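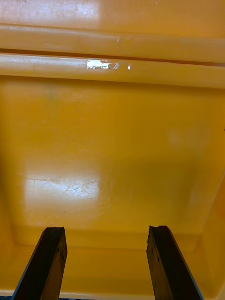

Duty Diary, Stores and Dispatch, Bekumitz Depot

Monday, April. Entry by G. Sveinbjörnsson, Deputy Stores Supervisor.

The yellow bins were taken out of circulation at the start of the shift, as agreed with Mr. Fogh on the previous working day, and moved to the wash bay for inspection before the spring issue. The depot remained open for collections throughout. Two counter orders were delayed by a short time and both parties were informed.

The condition of the bins is, on the whole, acceptable. The plastic has kept its color well. Scuffs and scratches are to be expected on bins in daily use and do not by themselves justify withdrawal. I have asked staff to apply the same standard as last year: a bin is withdrawn if the rim is split, if the base has been pierced, or if it will not stack squarely on another. Marks on the surface are to be disregarded.

Old labels continue to be a nuisance. The yellow bin placed first on the bench has a small white patch on one of the molded ridges, left of center and ragged at the edge, which I take to be what remains of a torn label. I entered it on the sheet as "residue, minor" and passed the bin. Mr. Lauritsen was of the opinion that any residue should be removed before a bin goes back on the shelf, as a new label placed over an old one tends to lift at the corner. He is right on the point of practice, and the instruction has been amended accordingly. Labels are to be soaked with a warm cloth and lifted slowly. Blades are not to be used on the ridges.

A further matter concerns the position of labels. The written procedure directs that they be placed on the flat of the rim. In practice they are found wherever the person packing happened to have a free hand. I do not wish to be severe about this, but the dispatch desk cannot be expected to search a bin for its number. A reminder has been posted beside the label printer – the third such reminder, I note, in the same place.

By the midday break 115 bins had been inspected and 13 set aside for a second opinion. Mr. Fogh reviewed these after lunch and returned most of them to service. The remainder have been stacked behind the partition with a red tag and will be offered to the grounds section, who have asked for containers for leaf mold and are not particular as to appearance.

Mr. Coste telephoned from Mevamia in the afternoon regarding the replacement order. The supplier can furnish the same size, but the present shade of yellow is to be discontinued and the new stock will be somewhat paler. I stated that the shade was of no consequence provided that old and new bins stack together. He undertook to send one for trial. I have asked that it be delivered to this office and not to the Rimkutė store, where the last sample was put to use before anyone had measured it.

The narrow groove between the two ridges of the rim deserves a line of its own. Dust gathers in grooves of this kind, and a cloth passed over the top does not reach it. Mr. Blöndal tried a bottle brush and then an old paint brush, and prefers the latter. Six paint brushes have been requested from general supplies.

Wash bay cleared and floor mopped at ten minutes to five. Keys returned to the cabinet. The loan register for the Tretarik shelving was not brought up to date today and is carried over to tomorrow's duty officer.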